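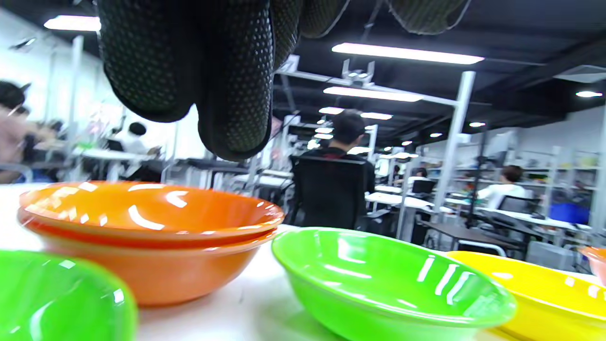

Hulari Bowl Set -- glove-demonstrated stacking data

Lincombe | Research materials | Updated Aug 1, 2026

We use cookies to remember your region and units. Accept | Settings

Hulari is a recorded set of people sorting and nesting plastic bowls by hand, sold with the glove mounts used to collect it. It was put together for the Gourlay study, which asked whether a policy trained on gloved human hands can be moved to a gripper with little robot data. The bowls come in orange, yellow and green. Their glossy finish was kept on purpose, as glare on the rims is where our earlier depth method failed most often.

The set holds 2,500 episodes. The training split is 2,000 and the rest is held out. Each episode has a head view and close views from near the hands.

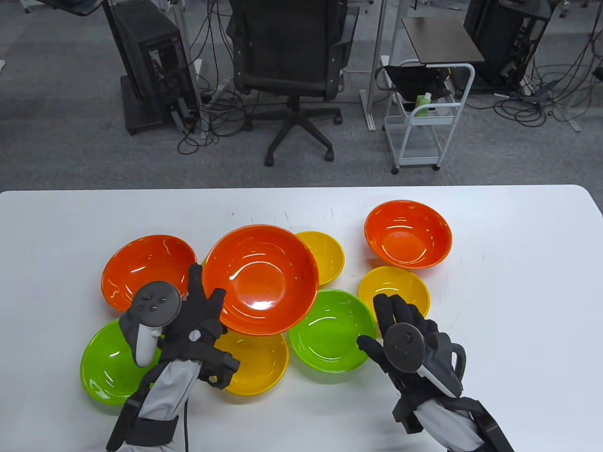

Head view: both gloves and controllers over the clustered bowls.

Hand position comes from the controllers. Finger position comes from the gloves, and the two streams are aligned before export. Cables are left in view and have not been masked. If your model is thrown off by them, crop to the table -- the licence allows it.

In the Gourlay tests, the policy trained on head view alone missed the top rim in 28 of the held-out trials. Adding the close views brought that down to 19. Most of the misses left were green on green, where the edges of nested bowls are hard to tell apart.

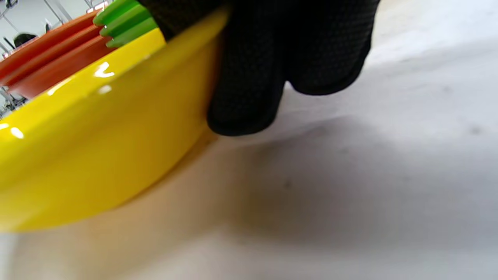
Close view: nested bowls held in the right hand, with green, orange and yellow rims.

The close view still sees much of the table once a bowl is in the hand. We label rims by colour and order in the stack, and mark a rim as hidden when the fingers cover it.
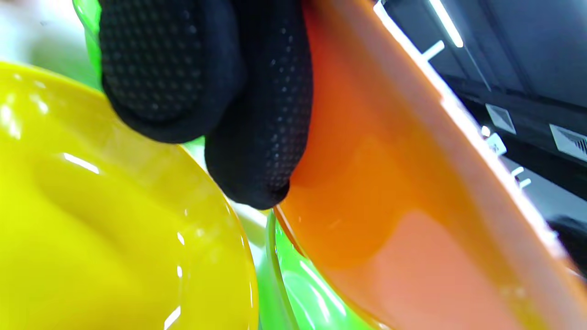

What you get

Episodes, rim labels and alignment files on one drive
Two glove mounts, grey
Demine loader, with a sample training script
Printed calibration sheet

Gloves, controllers and bowls are not included. A second release with cups is planned for November.

14 shares | 3 comments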